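Flarkwood Tapes - Frequently Asked Questions

What does Flarkwood put out?
Mostly death metal and doom, with the odd noise record when one of us falls in love with it. We started with the Ngcobo demo, which a friend played me in a parked car, and I'm still a little giddy that we got to release it. If it's murky, slow and sounds like it was recorded under a staircase, we probably want to hear it.

Can I send you my band's demo?
Please do! Send a streaming link along with a few lines about who you are (no need for a full biography, though I do enjoy them). It can take us up to two months to write back, and I'm sorry about that - there are only two of us listening and we like to give everything a proper spin.

Will the first Zerkix tape be repressed?
We get this one almost every day, bless you all. The May batch went quicker than we dreamed, and the band would like to fix the fade on side B before we make any more. Keep an eye on the mailing list.

How long does shipping take?
Orders inside the US usually leave here within seven days. Overseas parcels depend on customs, so please be patient with your local post office and with me.

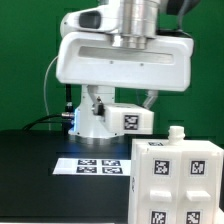 My tape arrived with a cracked case. What now?
Oh no! Write to us with your order number and we'll mail a new case right away. If the tape itself plays badly, try winding it all the way forward and back once before you write, as that cures a surprising number of wobbly ones.

Do you sell shirts?
Now and then. The Nudar long sleeve is back in medium and large, and the logo is just as unreadable as before.

Who do I write to?
Babar Butt, that's me, using the contact form. Wholesale questions are welcome there too.

Last updated August 2025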